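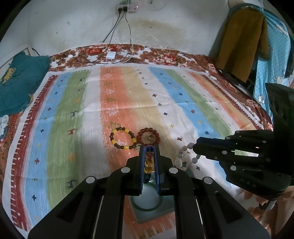 *A beaded bracelet hangs between the finger pads of a hand-held gripper, with more jewelry waiting on the bedspread.*

## Start With the Bracelets

Ask a small robotics team what it wants to buy and you'll hear about the arm. Everybody wants the arm! I wanted one too, the first time I helped draw up an equipment budget, and I had the color picked out before I'd asked what it was going to pick up.

The team at Tarigan, a household-robot project in the old mill district of Wollow, went at it from the other end. They had money for one serious purchase a year, and they spent the first round on hand-held grippers: the kind a person carries from room to room, closing the fingers on things while a camera on the tool records how it's done. The arm went on next year's list.

I think that was a terrific call, and not only for the money (though we'll get to the money). A pair of grippers can go on a bed, a kitchen counter or the floor of a closet the same afternoon. You don't bolt anything down or wait for the electrician, and you find out very quickly which objects are going to give you trouble.

Jewelry is trouble. A beaded bracelet has no stiff side to grab. Pinch it and the rest swings free, and when several are lying together you may lift one and bring its neighbor along for the ride. Glossy beads slide in ways matte ones don't. If you're writing a spec for finger pads, an hour with a pile of bracelets will teach you more than a week with wooden blocks, and the bracelets cost next to nothing.
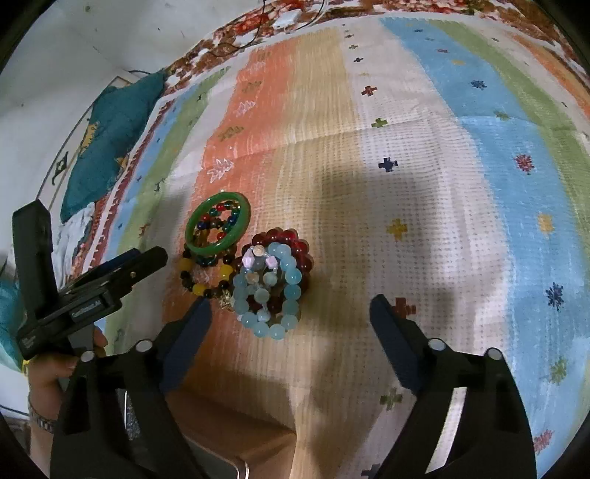
Pads, in fact, were the line Tarigan got wrong. The first draft of the budget had 5 spare sets for the year. They went through those before the end of February, and the second order, from a parts shop called Clulline, came to $253 with shipping. It's a small number on a big sheet, but it had to come out of something, and it came out of travel.

So here's how I'd lay out a first-year plan for a team that size. Put the tools at the top, two for each person who'll be working at the same time, plus one more for the day a screw goes missing. Put wear parts on their own line. Then storage, and be generous with it -- video piles up fast, and drives bought in a panic are never the cheap ones. Chargers and cables get forgotten every time. So does the shelf to keep it all on.

Lead time deserves a column too. Tarigan was quoted 90 days on one item and planned the spring around it. The box came nine days late, which they could live with, as the first tasks on the calendar didn't need it.

And leave a little for objects! Clasau, the thrift store two doors down, has become the project's best supplier. Somebody goes over on Thursday, when the new bins come out, and returns with a bag of necklaces, jar lids, odd socks and eyeglass cases. It's the happiest line in the whole budget.

The arm is still on the list. The team has moved it down twice, and the last I heard they were arguing about which gripper to put on the end of it, with strong feelings on every side about pad width.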